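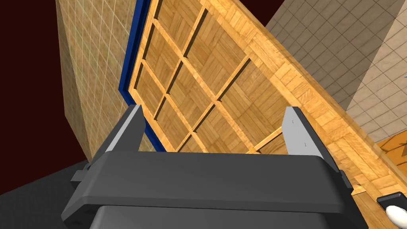

My mother has asked me to repair her kitchen table before my cousins come in August, so this month I am learning how to treat old wood. I want to write down what I learn here, maybe it is useful for someone. I never did this work before. The top of the table is one big wooden panel, and it is easier to work when you tilt it steeply, like the wooden panel in the picture, so the light comes along the surface and every scratch shows.

First I had to find out what finish was on it. My neighbor Thiện Lã told me to put a drop of alcohol on a hidden place and wait. If it becomes sticky, it is probably shellac. Mine became sticky after a minute or so.

I removed the old finish with alcohol and a soft cloth, small area by small area. It took me two evenings. Please open the window when you do this. I did not open it the first evening and I had a headache until I slept.

Under the finish there was a white ring from a hot pot. I remember this pot! It was the soup for my brother's engagement, and my mother was angry with everybody except the person who put it there.

Then the sanding. I started with 120 paper and finished with 220. Always go with the direction of the grain. I went across it in one corner and the lines stayed there until I sanded the corner again, for much longer than I wanted.

A question I had, and could not find a clear answer: do you need to wet the wood between sandings? Hòa Hà from the Clundstead repair evening says yes, one time, with a damp cloth. The fibers stand up, you let it dry, and you sand lightly again. I did it and the surface feels smoother than before.

There is a crack at one end, some 15 centimeters long. I wanted to fill it with the paste from the store. Hòa Hà said to put glue inside first and close it with clamps, because a paste does not hold anything together. I borrowed the clamps. Now I must wait until tomorrow – this is the hardest part for me.

Next day, 7 in the morning. Clamps are off and the crack is closed. You can still find it with your fingernail, but my mother will not look with her fingernail. I hope.

For the new finish I chose oil. Varnish is stronger, I know, and two people already wrote to me about this. But if oil gets a scratch, I can repair only that place, and my cousins have small children.

Very important: cloths with oil can start a fire by themselves if you leave them in a pile. I did not know it. Lay them flat outside until they are dry and stiff, and only after that throw them away.

First coat is on. The color became much darker than I expected, almost like tea. I sent a photo to my mother and she answered with one word, "finally". I think she likes it.

Second coat tomorrow, after that the legs. One leg is a little shorter than the others and for 19 years we had a folded piece of cardboard under it. If someone knows a good way to make a leg longer, please write me.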